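The yellow board and the small stuff

May 13, 2024

I finished the second pass on the yellow board last night, so I can finally write up where the bench project stands. A few people asked after the December post, and I never answered properly.

For anyone new, I have a workbench in the spare room where I fix small electrical things, mostly my own. Lamps, a doorbell, the control box for the garage fan. Over the years the bench filled up with connectors. I had them in coffee tins, then in sandwich bags, then in a shoebox with the bags inside it. Every time I needed one I tipped the whole lot out and picked through it.

The yellow board was meant to fix that. I got it with a lot of shelving from Folance, a shop-fittings place that was clearing out its back stock, and it had been leaning against the wall behind the door ever since. It has a matte finish, a little mottled, and that turned out to be useful. Black parts show up on it right away. So do small metal contacts, which I could never find on the old gray mat.

It also has stains. There is a rounded greenish one that I have gone at with dish soap, rubbing alcohol and a melamine sponge, and none of them made any difference I could see. There is a smaller, fainter one too, and a long dark mark that I'm fairly sure is my fault. I thought about painting over the lot and decided against it. Paint would chip where the connectors get handled, and then I would have chips to clean up as well.

The idea is simple enough. A connector I use often gets a fixed place on the board, near the edge, where I can get at it from the side. The small pieces that go with it stay close by. I used to keep the housings in one place and the little parts in another, and it made every job longer than it had to be.

The first one I put up was a black block with four slots in a row, a contact in each. I mounted it upright. I had planned on mounting it flat along the bottom edge, but the side with the tabs sticking out needs some room next to it, and upright at the edge gives it that. It took me two tries to get it straight. The first time I trusted my eye, which I should know better than to do, and the second time I used a square.

The small parts were harder. I had ordered a bag of 50 thin plastic tabs from Dikeo in December, thinking I would use them as markers and spacers. They are listed as part 2972, and the page says nothing useful apart from the size. Mine are whitish and let the light through, so on a pale mat they disappear. On the yellow they are easier to see, though not by much. I have found them stuck to my sleeve and once in the kitchen.

I do like having some color in with them. A little green piece is a lot quicker to spot than a clear one, and the same goes for purple. I tried for a while to make the colors mean something. Green was going to be for anything checked and purple for anything that still needed work. That lasted maybe a week. I kept forgetting which was which, and I ended up writing it on tape, and at that point the tape was doing the job. Now I use whatever color I pick up first and write the note on the tape.

Handling pieces that small is its own problem. My fingers are fine for the blocks but too thick for the tabs. If I hold a tab by the middle, it bends. If I hold it low, with just the end showing, it stays stiff and I can see where the tip is. Holding it flat against the board for a second before moving it also helps. It took me an embarrassingly long time to work that out, and I had already sent several of them under the radiator.

Lighting matters more than I expected. I bought a clamp lamp from Nondus for 39 dollars and put it on the left, then moved it to the right, and then back. With the light coming in low from one side the slots are much easier to look into. Straight overhead, they are just dark holes. The lamp's arm sags a bit when it is stretched all the way out, so I keep it folded halfway and move my chair.

Some things I would change. I would leave more space between the block and whatever goes above it. A couple of inches seemed like plenty on paper, but a hand takes up room, and I keep brushing the small pieces near it when I reach in. I would also put some kind of lip along the edge of the board. Loose parts go over the side easily, and the floor in that room has a dark blue mat that eats them. A strip of wood would do. I have one cut already and haven't gotten around to sanding it.

I also looked at the Pace drawer cabinet that a reader recommended. It looks well made and it would hold everything I own in this line, but I know myself. Anything in a closed drawer I will forget about and buy again. I have three crimp tools for exactly that reason. So for now the bulk of the parts stay in lidded tubs on the shelf, and what I'm using stays out on the board.

Next up is the garage fan. The control box has a connector very much like the one on the board, and one of its contacts has gone dull. I want to clean that one before I think about replacing it, and I want to practice on the spare first - that is half the reason I put it up where I can reach it. I'll start with a dry brush, then contact cleaner if the brush isn't enough. I'll post again when the fan is back on the wall. 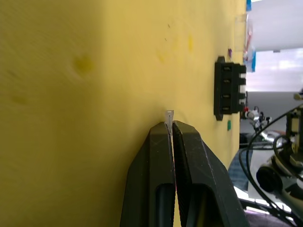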